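Threads > Household > Hard water

1/ A leaflet from Traninis came through every door in Windcombe this week, promising to "end limescale for good" with a clip-on magnet. You put it round the pipe where the mains comes in and that's the whole installation. £106. I have questions, and I've had a cup of tea with bits floating in it, so I'm in the mood to ask them.

2/ First, we do have hard water here. Very. I'm not arguing with that part. The kettle looks like a cave. My mother moved into this street in 1982 and was complaining about the taps by the end of the month. Anyone selling a cure has a ready market and they know it.

3/ And if you've gone for a white sink with marble round it, you have my sympathy, because half the things that shift limescale will also eat the marble. Vinegar, lemon juice, most of the sprays with a smiling tap on the bottle. All acid. Marble and limescale are the same stuff underneath. 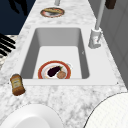
4/ So what does the leaflet claim? That the magnet "realigns the minerals" so that they "lose their ability to stick". Realigns them with what? For how long? Does it survive the trip up to the tank and a night sitting there? I read both sides and there's no answer to any of it.

5/ What it does have is a drawing of a pipe. On the left of the magnet the little dots are red and angry. On the right they're blue and in rows. I could draw you that about anything.

6/ Notice what's missing as well. It never says the water will be softer. A proper softener takes the calcium out and swaps it for sodium, and you can check that with a test strip. The magnet takes nothing out. Test your water before and after and the strip should read the same. The leaflet has got that covered: hardness "is not the relevant measure". Handy.

7/ To be fair to the idea, people have been studying this for decades and the results are all over the place. Some lab set-ups show an effect on how the crystals form. Others show nothing. Pumping water round and round past a big magnet for days isn't the same as running a tap in a terraced house.

8/ So I'm not saying it can't ever do anything. I'm saying £106 is a lot for "can't rule it out".

9/ Then there are the testimonials. Fidelina Villanueva rang me up about these because she'd spotted that two of them use the word "sparkly" in exactly the same sentence, under different names, in different towns. I'd read straight past it.

10/ One says the customer saw a difference "within 4 days". On what? Old scale doesn't leave in 4 days because the new water has been told off by a magnet. What does happen when someone spends that kind of money is they go home and give the whole kitchen a good scrub. I would.
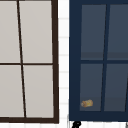

And they look harder, too. You'd see an improvement because you were hunting for one, the same way you hear every rattle the day after the car's been serviced. I don't think these customers are lying. I think they paid, they cleaned, and they were pleased.

11/ There's a money-back guarantee, which several of you have waved at me. Read it again. You have to claim inside the first month, in the original packaging, with a plumber's note saying it was fitted correctly. It's a clip! What does the plumber charge for writing a note about a clip?

12/ And a month is useless for this anyway. Scale in a heating coil builds up over years. By the time you could fairly judge it, the guarantee is long dead and quite possibly so is the coil.

13/ Eskil Granström has one. Not this make, an older one called a Skernby, on the pipe under his stairs when he bought the place. He let me look at his kettle. It's my kettle. Same crust, same bits. He says it might be worse without it, and there we are, that's the argument that can't be lost.

14/ If you wanted to know, you'd do it in pairs. Two houses off the same main, two new kettles of the same model, magnet on one pipe, swap at half time. Don't tell whoever judges the kettles which is which. I've asked Traninis if they have anything like that. They sent me the leaflet.

15/ Someone (Zsolt, it was you) asked what I do, then, if I'm so clever. Boring things. Citric acid in the kettle, bought loose, a spoonful or so, leave it, rinse it well. Wipe the taps dry at night when I remember. On tile it's grout you have to be gentle with, and on stone it's washing-up liquid, warm water and a cloth.

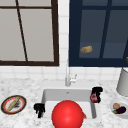

The drying matters more than any product I've bought. Scale is what's left when a drop evaporates, so if there's no drop there's no ring. It costs a tea towel and it's a nuisance, and I can see why a magnet sounds nicer.

16/ If you really can't live with it, get quotes for a proper softener. Maribel Zapata got 5 and the dearest was nearly double the cheapest for what looked to her like the same box. Ask what the salt costs for a year. Ask if they leave you an unsoftened tap for drinking. Ask where the thing drains.

17/ Traninis have a stall at the market on Saturday with a "live demonstration". I'll go. I'm taking a test strip and my own jug, and if the magnet does what the drawing says I'll come back here and eat this thread post by post.

18/ No, I'm not buying one to find out. Please stop suggesting it.

31 comments
12 shares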